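Subject: Re: [odov-refurb] Stripping old towers for parts, what order?
Date: April 13, 2021

On the Odov refurb list, a member wrote:
> I've picked up six office towers from the Scanlon clear-out and want
> to make four good ones from the lot. I usually yank the memory
> first and leave the processor for last, but I keep bending things.
> Is there an order people like? And is it worth keeping the little
> memory sticks, or should they go straight to e-waste?

Keep the memory! Please keep the memory. I've got a biscuit tin of the stuff and I dip into it every week (the tin itself is from Kamton and fits four rows, if you stand them on edge).

As for order, I lay the case flat with the open side up, and I do it on the bench, never on the carpet. Leave the power supply in place for as long as you can, it gives the case some weight and stops it skating about. Then I lift the cooler, open the socket lever, take the processor straight up and get it into a tray. The memory comes after that, when there's more elbow room.
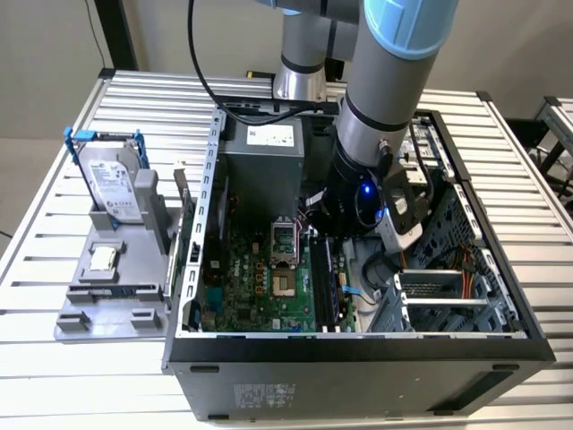 Wren's Bench, Makemon Community Workshop

With the load plate standing up like that, you have to watch your sleeves. I can't say it strongly enough — roll them up, or wear something snug. I've flattened contacts with a cuff button and spent a whole evening with a sewing needle and a magnifier trying to coax them back (I got there, but I wouldn't do it twice). If you still have the plastic cover that came with the board, pop it on as soon as the processor is out.

For the sticks, push the latches outward first and let them do the lifting. Hold the module by its short ends and keep your fingers off the gold edge.
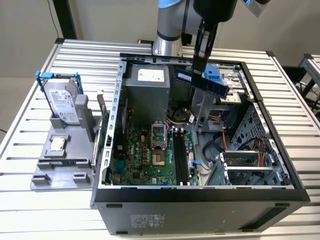 Once they're out I sort by size and speed, then by colour, which is silly but makes the tin a pleasure to open. Test them one at a time in a machine you trust. Our workshop has logged 3,873 parts so far, and 154 of those were memory sticks that went into somebody's next computer, so it really is worth the bother!

One more thing on your four-from-six plan: don't mix up the drive cables with the ones you pull from the spares. I tie each bundle with a bit of garden twine and tuck it inside the case it came from.

Let us know how you go with the first one, I'd love to hear what's in them.

Wren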